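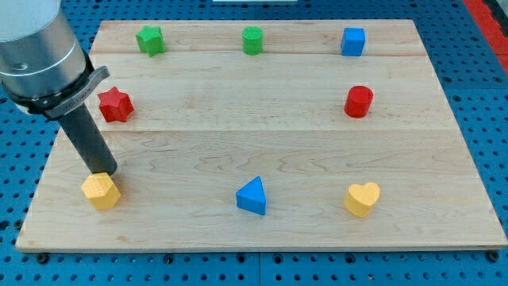 Seit November liegt bei uns das Ahornbrett von Monow auf dem Tisch, und weil mich inzwischen drei Leute danach gefragt haben, schreibe ich jetzt doch mal was dazu. Gekauft habe ich es zusammen mit den Formklötzchen aus der Reihe Flurkatier, 163 Euro für beides, und ja, ich musste auch kurz schlucken! Am liebsten lege ich die Klötze erst mal an den Rand — grüner Stern, grüner Zylinder und blauer Würfel nach hinten, das gelbe Fünfeck nach vorne links — und lasse die Mitte frei, damit man dort Platz zum Bauen und Sortieren hat.

Das Holz ist wunderschön. Heller Honigton, feine wellige Maserung, ein paar dunklere Streifen quer drüber, und man sieht die Fugen zwischen den einzelnen Brettern. Mich stört das kein bisschen, meine Freundin Saranya fand es für den Preis etwas rustikal. Mit dem Fingernagel spürt man an der hinteren Fuge einen winzigen Absatz, die mittlere ist glatt. Die Vorderkante ist leicht abgeschrägt, sehr angenehm, wenn man den Unterarm darauf ablegt.

Zu den Klötzen: Die Kanten vom Würfel sind etwas gerundet, der Stern fühlt sich matt und ein bisschen griffig an und ist bei uns klar der Liebling (meine Nichte schleppt ihn überall mit hin, einmal haben wir ihn im Gefrierfach gefunden). Die Farben sind kräftig, nach den ganzen Pastellsachen der letzten Jahre eine echte Wohltat.

Was mir nicht gefällt: Auf unserem gelochten blauen Tisch rutscht das Brett, wenn man sich dagegenlehnt. Ich habe mir 2 Streifen Antirutschmatte druntergelegt, seitdem ist Ruhe. Und eine Schachtel oder ein Beutel für die Klötze wäre bei dem Preis schon drin gewesen, finde ich.

Von mir gibt es vier von fünf Sternen. Wer nur die Klötze möchte, bekommt sie bei Monow auch einzeln.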